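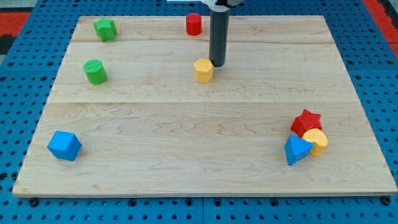
Re: Is a maple board worth it for block play, or am I paying for looks?

gritty_thumb
Original poster

Board and some of the blocks up top. Question is about the board more than the blocks. Cordero wants 95 for a maple one, three planks glued up, and my sister is convinced our kid needs it. I think it's a cutting board with a nicer name. The seams are faint but they're there, and I have a feeling a small cylinder is going to find every one of them. Has anyone here had one longer than a year? Did it stay flat?

I'd also like to hear about the printed shapes. Stars, cubes, cylinders, a yellow six-sided one. I keep reading that printed blocks are "just as good" as wood and I'd like to hear that from someone who isn't selling them.

plankwalker
We've had a maple board for two winters. Stayed flat. I don't notice the seams and neither do the kids. Wipe it down, oil it now and then, done.

Ninety-five is steep though.

MomOfTheLoudOnes
Ours cupped. Same maker, same size, got it in June and by the time the heat came on you could slide a playing card under one corner. I wrote to Cordero and they told me to flip it over. Flip it over! So now it rocks the other way.

plankwalker
Where do you keep it? If it's leaning next to a vent that's not the board's fault.

MomOfTheLoudOnes
It lives on a shelf in a closet. Not every bad board is the owner's fault.

Severino Peñalver
I make boards, not for Cordero, so take this however you like. Three planks is fine. One wide plank would be worse, it moves more. What matters is how dry the wood was when it was glued and whether both faces got the same finish. People oil the top because that's the side they see, and then the bottom takes up water and the top doesn't. Oil both sides and the edges.

A glue seam you can see but can't feel with a fingernail is a good seam.

gritty_thumb
Fair enough on the seams. I did the fingernail thing and couldn't feel either one, so I'll take that back. Still don't see 95 worth of wood.

dorsal_fan
On the printed blocks: check the tops. The green cylinder in your picture has those faint rings on it, which is normal for a print, but it does change how they stack. Ours (Lundine set) have them on the round ones and a tower leans sooner than it does with sanded wood. The stars are worse. Very little flat area for the size of them, and a three-year-old can't tell why it keeps falling.

tillykins
I don't buy that. My son stacks Lundine stars all day. The rings give it some grip if anything.

dorsal_fan
How high?

tillykins
I don't measure my kid's towers.

dorsal_fan
Then we don't really disagree, do we. Two or three high, sure, anything works.

oldgluepot
Question for the OP. Is that blue thing underneath a pegboard? With the round holes? I'd want a mat between a maple board and anything like that. A hard surface with holes in it is going to mark the bottom sooner or later, especially if kids lean on it.

plankwalker
Mark the bottom, who cares.

oldgluepot
Somebody who was just told to flip it over, maybe.

MomOfTheLoudOnes
Ha. Yes.

brack_and_bramble
Skeptical of the whole thing, sorry. We had a "sorting board" from Istotix, which is a slab with no marks on it at all, and the booklet claimed 100 activities. I read it. Most of them were "put the red ones together" with the color changed. You can do that on a rug. The red star and the red cylinder don't know what they're sitting on.

I'd spend the money on more blocks. My two never fought over a board but they fight over the hexagon every single morning.

tillykins
A rug is terrible for stacking – you can't balance anything on it.

brack_and_bramble
Kitchen floor, then. It's free.

gritty_thumb
The kitchen floor is where I was headed too. My sister's argument is that a board gives a kid an edge to work inside, so the blocks don't end up all over the house. I'd like to see that happen once. In my experience there's always a cube off by itself somewhere and the rest in a clump.

Severino Peñalver
She's half right. An edge helps some kids. A tray with a lip does it better than a flat board and costs less to make. If you go that way get one with a solid bottom, the thin ones drum.

dorsal_fan
Plundine sells a tray like that. Roughly 850 grams, so a kid can carry it. I've only used it at a friend's house and the corners looked a bit rough to me.

gritty_thumb
Might try the tray. Does the lip get in the way when they want to push things off the side? That's about half of what goes on here.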